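How to Host a Visiting Speaker at a Small College or Library

Booking the speaker is the short part of the job. Most of the work comes in the weeks after they say yes, and a lot of it is checking things that were already agreed. The steps below follow the order I use for the evening talks at Hastum, where the hall seats 909 and is rarely full. They work just as well for a reading room with a few rows of chairs.

Step 1. Write the invitation

Keep it to one page. Say what the talk is for, who usually comes, how long you want the speaker to talk, and whether you can pay. If there is no fee, say so in the first paragraph. Speakers who charge will turn you down quickly and you can move on to the next name.

Give two possible dates. One date gets a yes or no. More than two gets a reply asking which one you prefer, and you lose a week.

Put your phone number under your name. Agents in particular would sooner call.

Step 2. Confirm in writing

Once you have a yes, send a letter or email that lists everything both sides have agreed to:

Date, start time and length of the talk
Title, or a working title if there isn't one yet
Fee, and when it will be paid
Travel and hotel, and who books them
Whether the talk may be recorded
Whether books will be sold, and by whom

Ask the speaker to reply with the word "agreed" or with corrections. Keep that reply. The recording question causes the most trouble later. Some speakers allow audio but no video, and some allow video for students only. Copy the exact wording into your notes. 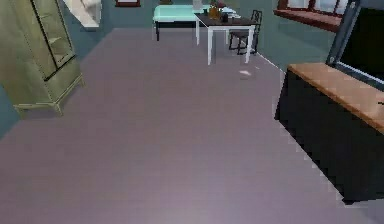 Step 3. Reserve the room, and a second one

Book the hall from two hours before the talk until one hour after. Then book a small room close by where the speaker can leave a coat, eat something and sit down. An office will do if it has a door that locks. At Hastum we use the Morin Room, down the hall from the stage entrance.

Find out who unlocks the building in the evening and get that person's direct number. The main switchboard usually closes at 5 p.m.

Check the rest of the calendar for the building too. A choir rehearsal on the other side of a thin wall is hard to fix at 7:55 p.m.

Step 4. Write the announcement

Local papers and campus newsletters will often run an announcement exactly as you send it, so write it the way you want it to appear. The first sentence needs the speaker's name, the subject, the day, the time and the place. The second should give the price, or say the talk is free and open to the public.

After that, two short paragraphs are enough. One is about the talk and one is about the speaker. Use the biography the speaker sends you, cut it to four sentences, and send it back for approval. Check the spelling of book titles against the books themselves. Speakers' own web pages are often out of date.

End with a contact name and number, then parking and wheelchair access. Sponsors go on the last line.

Send it out 20 days ahead. For a talk in May, send it a week earlier than that. The calendar pages fill up with concerts and graduation notices. Send a shorter version again in the week of the talk.

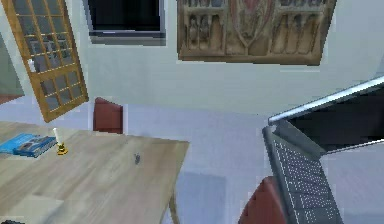
Sylvie Leclerc wrote in to disagree with the timing: "Twenty days is too late for a monthly. Our town magazine closes its listings six weeks out. I send them a three-line notice with just the name, date and hall, then the full text to everyone else later on."

Her method is a good one if you have a monthly in your area. Call and ask for the closing date before you settle on the title, and if the title isn't ready, send the notice with the subject only.

Step 5. Send the speaker a fact sheet

Do this 14 days before the talk. Include the address of the hall, a map with the correct entrance marked, where to park, the name and cell number of the person meeting them, and the schedule for the evening. Ours looks like this:

6:30 p.m. Speaker arrives, sound check
7:00 p.m. Light supper in the Morin Room
7:40 p.m. Doors open
8:00 p.m. Introduction
8:05 p.m. Talk
8:50 p.m. Questions
9:15 p.m. Book signing in the lobby

Ask what the speaker needs on stage. Lectern or chair, clip-on microphone or handheld, water, a clock they can see. Ask for slides by the day before, in a common format, and ask whether any of them have sound.
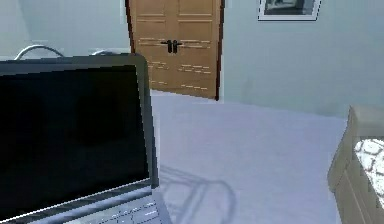
When the slides arrive, open the file on the computer in the hall and go through it to the end. Fonts change from one machine to another, and a video clip that was linked instead of embedded will not play. Save a copy on a flash drive and leave it at the lectern.

Step 6. Plan the introduction

Whoever introduces the speaker gets two minutes. Write it out and time it. Ask the speaker how to pronounce their name, and write it the way it sounds at the top of the page. We once had a guest from Husomier whose home town was said three different ways in one evening.

Step 7. Run the questions

Decide beforehand between microphones in the aisles and written cards. Cards are slower, but they suit a large hall. Have the first question ready yourself in case no hands go up. Announce the last question when there are five minutes left.

Step 8. Afterward

Pay the fee on the date you promised. Send a thank-you note within the week, with any press clippings. Write down the attendance, what the hall cost and what went wrong, and file it with the confirmation letter. We keep ours in the Bruseser binder with the hall contracts.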